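Saturday, June 2, 2018
Wungate notebook, kitchen set

Good long session! 406 demos on disk now, and the last stretch went faster than anything we did in April. Moved the Temell arm 11 cm closer to the table and my shoulder thanks me – no more leaning over to reach the far corner with the teleop handle.

Threw out 14 runs. Mostly me letting go of the trigger early, plus 2 where the wrist stream dropped and the joint log kept going. The Vaughan script flags those by itself now, which is so nice. Still need to run it over the old Wollwood batch.

Colander is my favorite item so far. Every grasp comes out a little different, and I'm trying to keep it that way: start pose changed by hand between runs, approach from whichever side feels natural, slow ones and quick ones mixed. Wrist view gets smeary on the quick ones. Keeping them in.

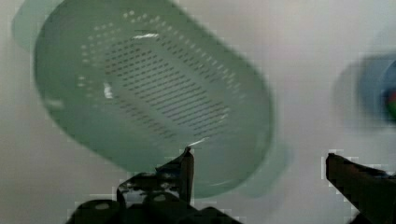

Do we keep a run where the first grab misses and the second one works?

Keep it, tagged "retry", as long as the whole thing is one unbroken recording. The policy needs to see recoveries and we have hardly any.

Next: bowls, then the lids. Check disk space before starting, and re-zero the gripper, it was reading slightly open at full close by the end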